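Step 4: Standing the tubes in the rack

I do this part slowly, with a cup of tea well out of reach.

1. Put the Zerari rack on a flat surface, long side towards you.
2. Hold each glass tube near the rim and lower it straight down.
3. Let go only when it stands by itself. 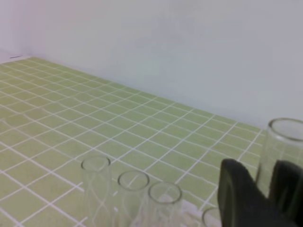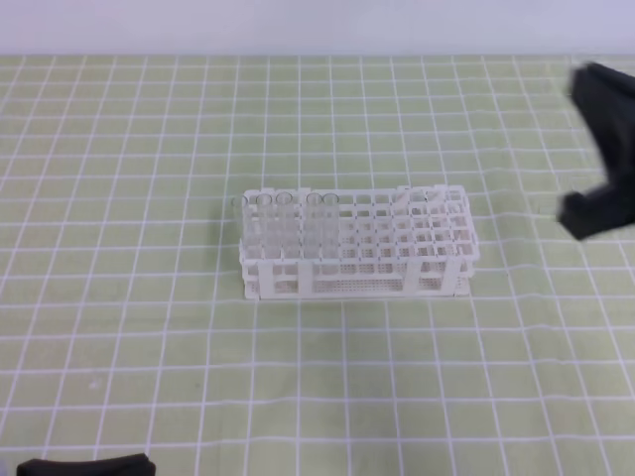
Filling order is up to you, but I like to work along the front row — it saves reaching over glass that's already in. You can leave a slot free between tubes, as in the rack photo, where there's a gap before the last two. I use mine to keep two batches apart.

Note: the tubes go in empty. Filling comes in step 5.

Caution: never push a tube that sticks. Lift it out and try another hole. I've cracked two by being stubborn!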